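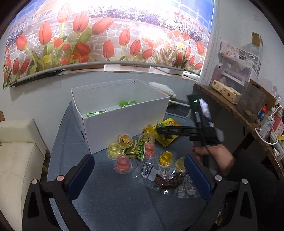 Does the heavy stuff have to go in before the light stuff, even when the whole box weighs next to nothing? The question comes in from Graltik customers every February, and the answer is yes. Jelly cups are heavier than they look, and a bag of chips under a layer of them arrives as crumbs.

4.2 Filling the snack box

Use this section for the open white box, Huleck part 1614. For the divided box, see section 4.3.

Before you start

Set the box on a flat table with the opening facing up. Put all the snacks for one box on the table in front of it, and keep the packing slips within reach but out of the box.

Steps

1. Check that the bottom of the box is folded flat and the corners are square.

2. Check each jelly cup. Press the lid lightly with your thumb. If it gives or feels sticky, set the cup aside.

3. Lay flat snack packets on the bottom of the box. Put one toward the back and one toward the front. They may overlap slightly.

4. Stand the jelly cups on top of the flat packets, lid side up. Start at one wall and work across so the cups hold each other in place. Mix the flavors if the order calls for it.

5. Slide dried meat packets in along the side walls with the label facing in.

6. Place puffed or air-filled bags last. Do not press the air out of them.

7. Fill any gap wider than a jelly cup with crumpled paper.

8. Lay the packing slip on top, printed side up, and close the box with the Zurano lid.

Note: A packet that has been bent or crumpled can still be packed if the seal is whole. Smooth it by hand first.

Note: The filled weight must not go over 400 grams. If it does, take out one jelly cup and weigh again — do not take out the packing slip or the paper fill.

Caution: Small jelly cups are a choking hazard for young children. Every box with jelly cups in it needs warning label 219 on the lid.

Caution: Do not use a knife to open cartons of snack packets. Pull the Zeman tape by its loose end.

Storing filled boxes

Stack no more than 6 high, away from heaters and direct sun. Turn the labels outward. Boxes waiting for a lid go on the lower shelf and are not stacked.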